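Notebook - benefits intake, December, start 9:10

Working through the home heating allowance for survivors' pension households. Elaheh Heydari asked for one clean run of the paper forms before the new rules take effect, so I am keeping notes as I go.

Batch from the Sadeghi office: 244 forms. All keyed into Pleltance by 11:40. Pleltance still rejects a form if the spouse's pension number has a space in it. Took the spaces out by hand. Mahtab has reported it twice.

Rules as I understand them after reading the circular again:
Household income is counted for the three months before the application month. The allowance itself is left out of that count. A disability supplement is also left out. A survivors' pension is counted in full, and this is where the Cliltura office has been going wrong - they took off the supplement and half the pension too. Their forms need to be redone from the income page on.

Limit for one person living alone is 2000 a month. Anyone over it goes to the second table, where the payment drops in steps. The last step is 16 a month and I doubt many people will file for that.

Lunch. Back at 1:15.

Mahtab Nouri called from Niltura. They have 805 files there from last winter and want to know if they can be carried over without a new signature. Told her no for anyone whose address changed. For the rest I need to ask Elaheh, the circular says "continuing recipients" and does not define it. Left her a message.

Pulled the forms with no proof of residence and put them in the gray tray. Letters to go out tomorrow, the short version, with the return envelope. The long version confused people last time and we got back copies of gas bills with no name on them.

Still open:
- carryover question (Elaheh)
- spaces in the pension number field
- Cliltura forms, income page
- does a grandchild away at school count in the household? Old rule said yes up to 18.

Stopped at 4:30. 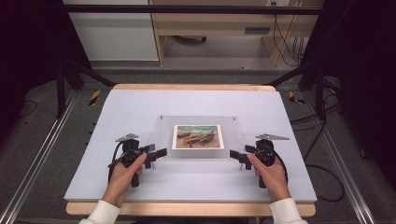
Does a disability supplement count toward the household income limit?

The supplement is left out of the count, but the survivors' pension goes in at the full amount.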